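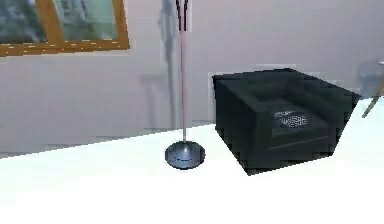

From: P. (Sanport bench, nights)
To: trevar-users
Date: 05/07/2023
Subject: Re: [trevar-users] camera pitch wrong after head swap

Quick one, shift starts soon.

On the Montes unit we had the same thing. View attached is from the sim copy of the room, head at the pose it reports as "level". Look where the wall meets the floor, it runs at a slant, and the window is up in the corner, cut off by the top edge. Lamp pole is fine, straight up and down, so don't set it by the pole like I did the first time. Armchair is a decent target, big and dark on a white floor.

What we did, in order:

- power down, pull the neck cover, 2 screws
- check the pitch encoder plug is in all the way. Ours was half out
- power up, home the neck, NOT the whole body
- load the old offset file, then zero it. Loading a blank one did nothing for us
- rerun the sim view, compare, nudge, save

Encoder read 1,782 at home before and 93 after reseating. No idea what yours should be, depends on the head. Write it on tape inside the cover, you will want it agian.

Floor comes out nearly white in the sim with hardly any texture. The auto-align in Fulto hates that, kept failing on me. Turn it off and do it by hand.

> After the head swap our Trevar looks at the floor too much.
> Homed it more than 67 times, same result. Base is level,
> checked. Offsets came over from the old head. Is this the
> encoder or do I need a new neck bracket? Don't want to
> order one if I dont have to.

Wouldn't order the bracket yet. Plug first, then offsets. If it still droops with the power off and the brake on, then ok, bracket.

Can send our offset file but it's for the older head so only good for comparing. Which firmware are you on? Forgot to ask that first.

P.

_______________________________________________
trevar-users mailing list
To unsubscribe, send a blank message with "leave" in the subject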